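Chapter 12
Where Your Phone Keeps Things: Storage, Caches and Backups

Pick up any phone that has been in daily use for a couple of years and open its storage screen. It's a wonderful thing to read! You'll find a coloured bar, a list of apps sorted by size, and almost always a surprise near the top. A messaging app that takes up 80 megabytes when first installed may now be sitting on several gigabytes of forwarded videos. A map app might be holding a whole province you drove through once, in April, and never deleted.

By the end of this chapter you will be able to read that screen with real confidence, tell the difference between app size and app data, and plan a backup that would survive losing the phone altogether.

We'll follow one device the whole way through. The Korletey 2 is a modest phone with 64 gigabytes of storage, and its owner in Padcombe uses it for the ordinary things: photos, banking, a bus timetable and a fitness app called Fitus. When we begin, the phone has 700 megabytes free and refuses to install a system update. Keep those numbers handy, as the exercises at the end come back to them.

A word before we start on how storage is organized. Every app gets its own private area, and other apps can't normally look inside it. Within that area there are permanent files (your saved workouts in Fitus, for instance) and temporary ones, called the cache. The system is allowed to throw out cached files when space runs short, and the app simply fetches or rebuilds them the next time they're needed. Once you've grasped this one split, a great deal of phone behaviour starts to make sense. 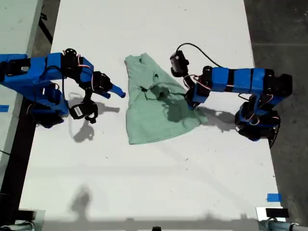
12.1 Reading the storage screen

Open Settings on your own phone and find the storage page. The wording varies from maker to maker, so look for Storage, Device Care or something similar. Write down the total, the amount free and the five largest apps.

Now tap the largest one. On many phones you'll see separate figures for the app and for its data, and some show the cache on a line of its own. On the Korletey 2, Fitus turns out to be a small app with an enormous appetite: its cache is far bigger than the program, and most of it is exercise clips that can be streamed again at any time.

Try this: clear the cache of one app you know well, then open it. Does it load more slowly? Are you still signed in? Note what changed, and check the storage figure again after a day of normal use.

Key terms for this section: app data, cache, internal storage, system files.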